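Flinbridge Shared Kitchen: storage and containers, frequently asked questions

Where do I put my containers?
Dry goods go in the tall cupboard beside the door. Leftovers go in the fridge, on the shelf for your booking group. Clean empties belong on the two-tier racks, with round ones on the upper shelf and square ones below.

Can I leave my own containers here between sessions?
Yes, up to 3 per person. Label the base as well as the lid, as lids get swapped. Anything without a name goes into the share pool at the end of the month.

Are the share pool containers free to use?
They are free to use in the kitchen. If you take one home, please bring it back within 20 days. We lost a good number last July and had to buy more out of the equipment budget.

Glass or plastic?
Either is fine in the fridge. Use glass for curries, tomato sauces and anything with turmeric, which will colour plastic for good. Use plastic for cut fruit, sandwiches and food the kids will be carrying.

Can glass containers go in the oven?
Only if the base is marked oven safe, and never with the lid on. Let the glass come back to room temperature before you put it in. The same applies coming out: don't stand it on a wet bench.

What about the microwave?
Undo the tabs and rest the lid loosely on top. Don't heat anything oily in plastic.

How should I wash lids with locking tabs?
By hand, in warm soapy water. If yours has a removable seal, take it out and dry it separately before fitting it back. The dishwasher is all right for glass bases, but it warps some lids.

My lid won't close. What now?
Check the seal is sitting flat in its groove. If it still won't close, put the lid in the odd lids tub under the sink. Tsutomu Kawaguchi sorts the tub every few weeks and usually finds a match.

Which size should I book for a batch of soup?
The largest pool container holds 2,000 mL, and the next one down holds 1,470 mL. Leave a couple of centimetres at the top if you plan to freeze it.

How much weight can a wire rack take?
Keep heavy, full containers on the bench or in the fridge. The racks are for empties and light items. Please don't stack glass on glass.

Can I move a rack to another table?
Yes. Take everything off first, lift it from both ends and put it back where you found it when you finish.
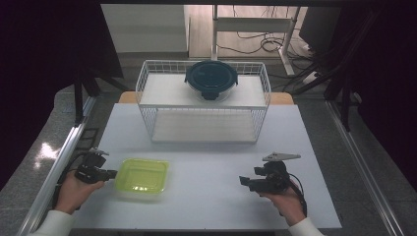 Round glass container with a navy lid on the upper shelf of a wire rack, and an open green square container on the table.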